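## 5. Hanging socks

Sock hanging is the chore people ask about most, and it's the one we most enjoy showing off. It's also a hard one. A sock has no fixed shape, it slumps the moment you lift it, and the clip it has to go into swings whenever you touch it. If you've worked through the folding drills in Section 4, you already have most of what you need.

First, a fair word on where things stand. In the Mornham trials the Clukard two-arm kit made 3,078 attempts at clipping a single sock, and 2,901 of them ended with the sock hanging on its own when both arms had let go. We were thrilled with that! Please keep in mind that those attempts were made on a clear table, with socks already sorted into pairs, by people who had been fussing over the set-up for weeks. Your first afternoon will be rougher.

### 5.1 What you need

- The two-arm kit, calibrated (Section 2)
- A plain table, light in colour, no cloth
- A clip hanger with a straight lower bar
- Ankle socks in strong, different colours, both socks of each pair present
- The Honorato task file for hanging, version dated August 15, 2022 or later

Long socks and tights aren't supported yet. The arms can pick them up happily enough, but the loose end drags across everything else on the table.

### 5.2 Laying out the table

1. Park both arms and press the hold button.
2. Hang the clip hanger over the table so the bar runs left to right. Leave 36 cm between the tabletop and the lowest clip.
3. Lay the socks flat in a single row, pairs side by side.
4. Turn the toes whichever way you like. The grip planner looks for the cuff and doesn't mind a sock that sits a bit crooked.
5. Check that the hanger has stopped swinging.
6. Release the hold button and choose **Hang > Single row**.
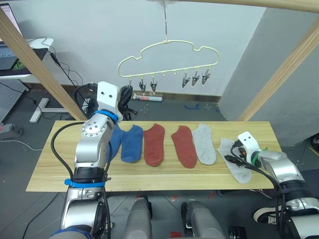 Small overlaps between neighbours are fine. Piles are another matter. Once one sock covers most of another, the planner tends to treat the two as one big sock, and you'll get a proud little lift of both together. We're working on it, and the pile drill in Section 8 is good fun if you want to help out with your own recordings.

> **Note:** Dark socks on a dark table are close to invisible to the head camera. If your table is dark, pale socks will do better, or put down a sheet of light board and tape its corners.

> **Caution:** Keep hands out of the space between the arms while a run is active. The arms stop on contact, but they stop after contact.

### 5.3 Cleaning the grippers

Do this before every session, and again after 216 grips. The status page keeps the tally for you.

1. Power down the arms and wait for the joint lights to go out.
2. Open the fingers by hand as wide as they will go.
3. Brush each pad with a dry, soft toothbrush, working from the base to the tip.
4. Lift off what's left with a bit of sticky tape.
5. Wipe the pads with a barely damp cloth and let them air dry.
6. Power up and run **Check > Finger close**.

Don't use hand cream, spray polish or anything oily anywhere near the pads.
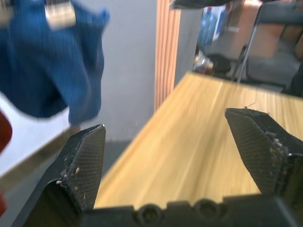
Grip is where most of the trouble with laundry starts, and it's wonderfully easy to fix. Cotton sheds all the time, far more than you'd guess from looking at a clean sock, and what it sheds ends up on the rubber. The fine diamond mesh on the pads is there to bite into fabric, so fluff packed into it makes the fingers slide. Look along the edges as well as the middle: the pad on the right-hand finger has its heaviest whitish patch down one edge, and there's a single fibre standing up at the tip like a hair. A stray like that can be plucked off with tweezers.

Scuffed finger edges are normal wear. Replace a pad when the mesh has gone smooth under your thumb, or if a corner has started to peel.

### 5.4 Running the chore

1. Stand where you can reach the stop button.
2. Press **Start**. The arms will lift to the ready pose and pause.
3. Watch the first pick closely. The fingers should close on the cuff and lift it clear of the table without dragging the next sock along.
4. Let the arms pass the sock between them if they choose to. Handovers look clumsy and slow, and they're one of the cleverest parts of the whole thing.
5. When the sock reaches a clip, expect a few small nudges. The arm is feeling for the jaws.
6. If the arm nudges the same clip for longer than a minute, press **Skip**. The sock goes back on the table and the run carries on.
7. At the end, wait for both arms to park before you touch the hanger.

> **Note:** Stiff clips cause more failures than any other part of this chore. Work new ones open and shut by hand a few dozen times. The Tinilberg clip set has a softer spring and is a good place to begin.

> **Caution:** Never steady the hanger with your hand during a run. Use the cord tie in the spares bag if it swings too much.
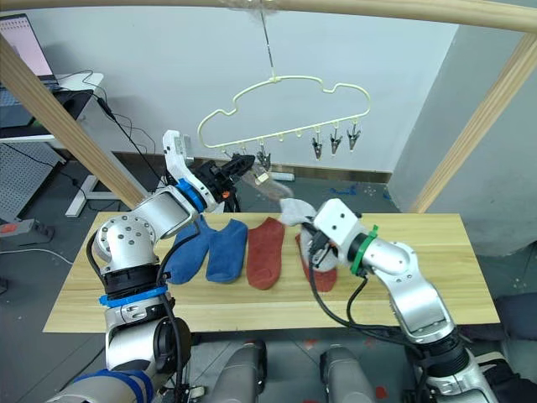 Can the kit take over the laundry at home?

Only one part of it so far: it can hang small, sorted items from a laid-out row, with a person close by. Emptying the machine, finding the pairs and untangling a wet heap are all still your job. For one family's washing you'll be much quicker by hand, and we'd sooner you knew that before setting aside a weekend for it.

### 5.5 If something goes wrong

| What happens | Try this |
|---|---|
| Sock slips out during the lift | Clean both pads (5.3), then repeat the finger check |
| Two socks come up together | Spread the row out and restart |
| Arm reaches short of the clip | Measure the hanger height again, then redo the head camera check in 2.6 |
| Hanger spins on its hook | Fit the cord tie |
| Arm stops halfway with no message | Look for a cable caught on the table edge |
| Sock is clipped but drops later | Change to a softer clip, or choose **Deep bite** in the task menu |

Save the log before you restart after any stop. Logs are small, and a failed run with a clear note attached ("sock inside out, cuff folded under") is a real gift to the people training the next task file. The hanging file released in February was built largely from notes like that, and handovers got noticeably smoother with it.

Towels and tea towels are covered in Section 6. Leave the hanger up, as you'll need the same height setting for the first drill.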